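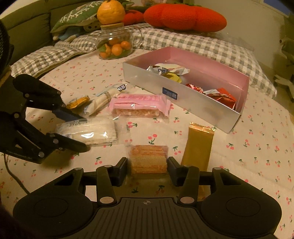

How do I pack a snack box so it survives a long trip in the mail?

Posted by Mebrat Mamo

Hi everyone! My sister moved away for school in the fall and I want to send her a box of the little things we grew up eating – wafers, rice crackers, fruit chews, a few savory packets from the corner store. I have so much fun picking them out that I may have overdone it already. The trip is 406 miles by road, but the tracking on my last parcel showed it wandering all over the place first, and half the crackers arrived as powder. She ate them with a spoon and said they were great, but still! How do you keep the fragile stuff whole, and is it worth taking things out of their big outer bags? I'd like to mail it in early December.

Tiruwork Endale

Oh, I love this kind of project! I've been mailing snack boxes to cousins for years and I have opinions.

Take everything out of the big bags but leave the individual wrappers sealed. Those outer bags are mostly air and they waste a shocking amount of room. Then sort by how hard each thing is. Dense items like fruit chews and nut bars go flat on the bottom, wafers stand on their edges along the sides, and crackers go in the middle where nothing can reach them.
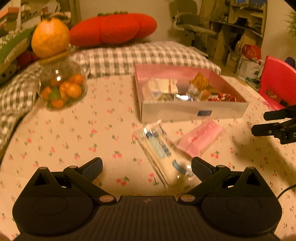
Fill the gaps with soft snacks before you reach for paper. Marshmallows are wonderful for this, and so are those puffy corn things, as long as you don't mind a few dents. When you close the lid, give the whole box a gentle shake next to your ear. If you hear sliding, open it up and add more.

Put the snack box inside a plain shipping carton with an inch or two of crumpled paper on every side. My first few went out without an outer carton and the corners always got crushed. Skip chocolate in summer, but December should be fine unless she lives somewhere warm. And keep anything minty in its own zip bag! I once sent a batch where every last cookie tasted like toothpaste.

One more thing – write a little list of what's inside and which ones to try first. My cousins like that almost as much as the food.

Gashaw77

double box it and use lots of tape. popcorn works as padding too but it goes stale and gets everywhere

Varkley

Agree with Tiruwork on standing the wafers up, it really helps! I would add a date check. Some of the rice crackers I buy only have a few weeks left on them, and then they sit in a dorm room until finals. I put the short-dated ones on top so they get eaten first.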